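Chapter 2
Fibers, Yarns and Knit Fabrics

2.1 Why structure matters

A fabric is described at three levels: the fiber, the yarn and the way the yarns are joined. Most errors in care and mending come from confusing the first level with the third. Cotton is a fiber. Jersey is a structure. A jersey fabric may be made of cotton, wool, polyester or a blend, and its stretch depends more on the loops than on what they are made of.

Woven cloth crosses two sets of yarn at right angles. Weft-knit cloth is formed from yarn laid across the width in rows of loops, each row drawn through the one before it. Rows running across the fabric are called courses; columns running along its length are called wales.
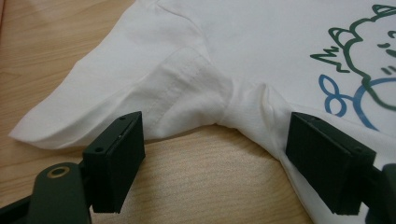 By S. Rezaei
Textile Studies, Cirkholm

The short-sleeved cotton T-shirt is used as the reference garment in this chapter. A line of stitching marks the hem of the sleeve. Hem stitches on knit fabric must extend with the cloth; a seam that cannot do so will break before the fabric does.

2.2 Terms used in this chapter

Fabric weight is given in grams per square meter. The sample cloth used in the worked problems, Sadon jersey, has a weight of 217. Yarn length per course is measured by unraveling a marked strip and straightening the yarn under light tension. Methods for both measurements are set out in Section 2.4.

Shrinkage is stated as a percentage of the original length and is recorded separately for courses and wales.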